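The Gray Cabinet Project: Sorting Out the Corner of Room 16
Citlali Lozano
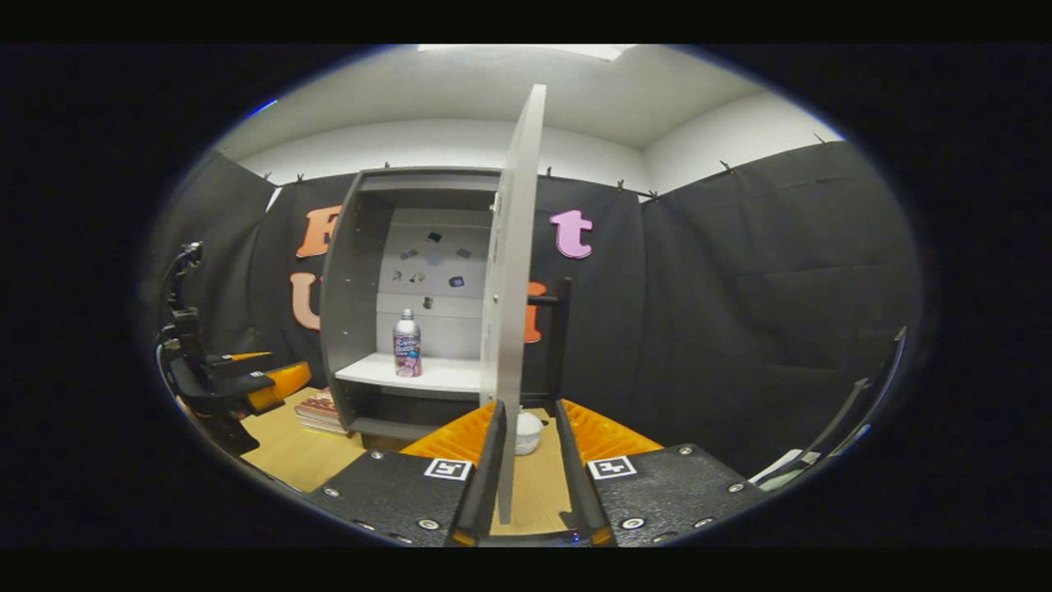

Figure 1. The cabinet with its door open and the bottle on the white shelf.

For my practical project I picked the thing that had been bugging me since August, the tall gray cabinet in Room 16 and the stuff that gathers on the floor next to it. My group was me, Wiremu Tautahi and Corey Maihi, with Zodwa Xaba helping on the days Corey had practice. Our advisor was Tegan Te Moana. The question we started with was pretty simple. Why do people put things down beside a cabinet when there's a perfectly good shelf inside it?

I'll say up front that I thought I knew the answer (laziness!) and I had to drop that idea by the second week.

What we had to work with

The cabinet is light gray, with a door that swings out to the right. There's a white shelf across the inside and a lower compartment underneath that gets a lot darker than the top one. On the back panel there's a scatter of little dark markers, squares and circles mixed together, stuck on in no order I could ever figure out. Wiremu wanted to peel them off and start clean. Corey wanted to line them up. We left them alone and moved on, which saved us one whole lunch period of arguing.

The shelf has a bottle on it with a pink, white and blue label, and that bottle became our reference point. Whenever we wrote in the log where something should go, it was "left of the bottle" or "right of the bottle." On the floor we had a small stack of books with reddish-brown and cream covers, and near the foot of the door a little white container shaped like a cup with a lid on it. So most of our notes are about the books and the container, plus whatever else turned up that day.

How we did it

We each took turns putting the corner in order and writing down what was annoying about it. The rule was that you had to write the note right away, before you talked to anybody, so we wouldn't just copy each other. Wiremu's notes are one line each. Mine go on forever, sorry Tegan.

We set a budget of 200 dollars and didn't want to use all of it. Before spending anything we looked at swapping the whole cabinet for a Fendholm, the wide kind with two doors, but the price was 158 dollars before delivery and it would have covered up the outlet. Zodwa measured twice to be sure. I was kind of disappointed, I'd already drawn it on the floor plan.

What we found out

The door was the biggest thing. It opens toward the side of the room where people walk in, so if you come in with your hands full you have to go around it, or shut it again, or just give up and set your things on the floor. Corey noticed this first. He wrote "door is in my way AGAIN" three days in a row and after the third one we finally listened to him.

The second thing was the books. We tried them flat in the lower compartment and everybody forgot they were there. Then we tried them upright on the shelf and they kept tipping, so we went back to a stack with the spines facing out. People could find the book they wanted that way, even with the stack on the floor, and I think that's why it kept ending up there. It worked okay for them! We were the only ones bothered by it.

The white container was harder. It's small, so it got moved around more than anything else in the log. Zodwa kept putting it next to the bottle, and Wiremu kept putting it down low because he said small things should go low. I still don't agree with him.

What we changed

We bought a Pešek bookend and a narrow Zendeck tray, and that was all the shopping we did. The books go on the shelf to the right of the bottle with the bookend holding them up, spines out. The tray goes to the left and the container sits in it. Anything tall goes in the bottom. We also agreed that the door stays open during work time and gets closed by the last person out – this was Zodwa's idea and it helped more than the stuff we paid for.

We gave out a short survey afterward, and 16 people filled it in. Most of them liked having the books up off the floor. A couple said they couldn't reach past the door, and one person wrote that the bottle should go somewhere else, with no reason given.

What I would do differently

I'd write down the time of day with every note. We had a bunch of messy days in the log and no idea if they were messy in the morning or after the last class. I'd also try hanging the door on the other side. Tegan said we could ask, but the form has to go in before the end of the term and we ran out of weeks. Wiremu has the form if next year's group wants it, and the log is in the blue binder with the floor plans.

Turned in Monday, October 5, 2026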